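The Door at Flurnska Street
by Eylül Bayram

Last updated: June 3, 2018
Print this story | E-mail this story

My aunt Novi left me her piano tuning business the summer I turned thirty, though I should say right away that I could not tune a piano. I could hear when one was out, and I could make a fine cup of tea for the person who owned it, and my aunt always told me that was most of the work anyhow. She left me a leather roll of tools, a van that started when it felt like it, and a ledger with 193 names in her small slanting hand.

Beside each name she had written a note, and the notes were never about the piano. "Likes to talk about Sondcombe, let him." "Do not mention the brother." "Lemon cake, take two slices or she frets." I read the whole thing in one night at the kitchen table and cried a little, and then I telephoned old Mr. De Graaf, who had taught her, and asked if he would teach me too. He said he was too old and I should come in the morning.

So all through July I sat on a hard stool in his front room, striking the same note over and over while he listened from the hallway with his eyes shut. He would never sit in the room with me. He said a piano tells the truth to whoever is standing outside, and he left the door partly open so that he could hear it and I couldn't see his face. I used to stare at that door while I waited for his verdict - I believe I knew the grain of it better than I knew my scales.
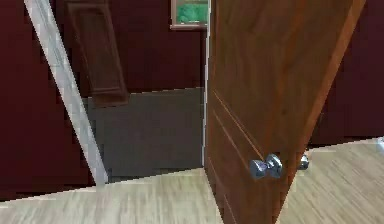 The door, partly open.

"Again," he would say, and I would ease the lever over by a hair and strike again.

One afternoon, near the end of the month, I struck the note and heard nothing from the hallway at all. I waited. I struck it once more, a little softer, and then I got up and went out to him with my heart knocking, thinking all the dreadful things you think about a man of his years. He was leaning on the wall with his hat already on.

"Where are you going?" I asked.

"To lunch," he said. "Your aunt took until September."

We had soup at the place on the corner, and he told me about the winter the two of them tuned 12 pianos for a hotel by the sea and were paid in smoked fish. The next morning I got the van going on the third try and drove out to see the lady with the lemon cake. I took two slices. When I got home I opened the ledger, found her name, and wrote underneath my aunt's note, as neatly as I could manage, "Still true."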